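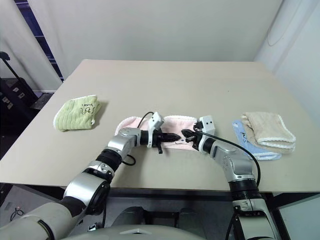
Zotix Two-Arm Workstation
Demonstration Unit and Open Day Information

Product number: 2477
Category: Two-arm systems, soft goods handling
Availability: By order; demonstration by appointment at Livham

Overview

The Zotix is a two-arm robot workstation for handling small textile articles at table height. It is supplied by Doucet to laundries, linen services, training institutions and research departments. The unit works at an ordinary flat table and does not require a conveyor or a fixed feeding device.

Each arm ends in a two-finger gripper, with a sensor housing mounted at the wrist directly behind it. The two grippers may be used separately or together on the same article. Small towels are the standard demonstration load. They are soft, they change shape when lifted, and their trimmed edges give visitors a clear view of how the fingers meet the cloth.

The Demonstration

The Livham showroom will hold its autumn open day in October. Visitors will see the Zotix working with folded hand towels in several colors, including pale green, light pink, beige and light blue. The towels are placed on a light beige tabletop, some apart and some stacked, and the arms are directed to one article at a time.

The session opens with a two-sided grasp. Both grippers approach a single towel, one from the left and one from the right, and close on the cloth near its center. Visitors are asked to watch the middle of the towel at this stage, where the fabric rises between the fingers and sags toward the table on either side. The operator will then pause the arms so that the position of the fingers can be examined from the viewing line.

The second part deals with stacked articles. Picking up the top towel without disturbing the one under it remains a demanding task, and visitors should expect to see repeated attempts. Staff will explain the settings used and will record the result of each attempt on the session sheet, which is available to visitors on request.

Each session lasts 30 minutes, including questions. Visitors who wish to have their own articles tried on the unit may bring up to four clean, dry pieces. Articles with metal fasteners, loose threads or adhesive labels cannot be accepted.

System Description

Arms: two, jointed, silver and black finish
Grippers: two-finger, black, one per arm
Sensing: one housing at each wrist
Body: gray torso with light gray front panel
Work surface: flat table, supplied by the customer or ordered separately
Working width: 685 mm
Control: operator console with pause and stop functions
Cabling: external, routed along the forearms

The cables at the forearms must be left free to move with the arms. They are not to be tied to the table or shortened. A replacement cable set is listed under Spare Parts.

Site Requirements

The unit should be installed in an evenly lit room with a level floor. Curtains or blinds are recommended where direct sunlight would fall on the work surface. A plain tabletop in a light color is suitable for most textiles. White or cream articles may call for a darker surface, and customers handling mainly white linen should mention this when they order.

A clear space must be kept on both sides of the table during operation. Persons other than the trained operator must remain behind the marked line while the arms are powered.

Supplied Items

Two-arm unit with grippers fitted
Operator console
Cable set
Spare finger pads, one pair per gripper
Installation guide and operator manual
One day of operator training at the customer's site or at Livham

Tables, textiles and transport cases are not included.

Spare Parts and Service

Finger pad set, order code 362
Forearm cable set, quoted on request
Wrist sensor housing, fitted by service staff only

Finger pads should be inspected before each working day and replaced when the surface becomes smooth or torn. Lint should be removed from the grippers with a dry brush. Liquid cleaners must not be used on the sensor housings.

Service for the unit is provided from the Tundwood depot. Customers are requested to give the product number and the date of installation in all correspondence.

Registration for the Open Day

Places at each session are limited and must be reserved in advance through the Livham showroom. Requests should state the name of the organization, the number of persons attending and the type of articles normally handled. Groups from schools and colleges are welcome when accompanied by a member of staff.

Visitors are asked to arrive ten minutes before the session for a short safety briefing. Photography is permitted from behind the marked line. Price lists and order forms will be available at the reception desk and may also be requested in writing from Doucet.

Page last revised: 26 Sep 2021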